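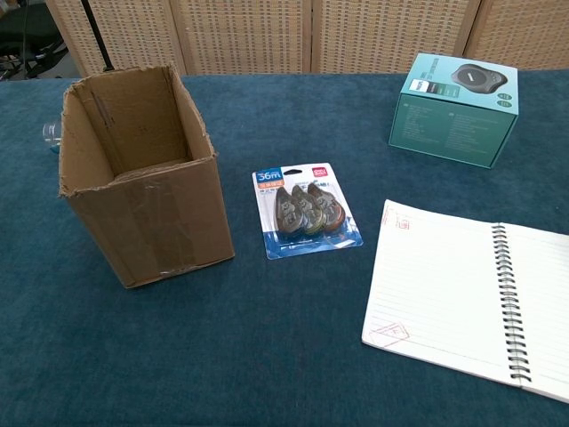

Correction tape is a stationery product used to cover errors made in ink or print on paper. It consists of a thin opaque film, usually white, carried on a backing ribbon and wound inside a small plastic dispenser. When the tip is pressed to the page and drawn along the line, the film comes away from the ribbon and sticks to the paper. The spent ribbon is taken up on a second spool.

Unlike correction fluid, the tape needs no drying time and can be written over at once. It can crack if the paper is folded, and the ribbon may go slack if the dispenser is pulled backward.

Packaging

Dispensers are sold singly or in multipacks, commonly on a printed card under a clear plastic bubble. Tape length is normally given in meters. Body color often varies within a pack, although the film is the same.

For shipment, retail cards are packed upright in corrugated cardboard cartons closed with clear packing tape.

See also

Correction fluid
Eraser
Blister pack
Corrugated fiberboard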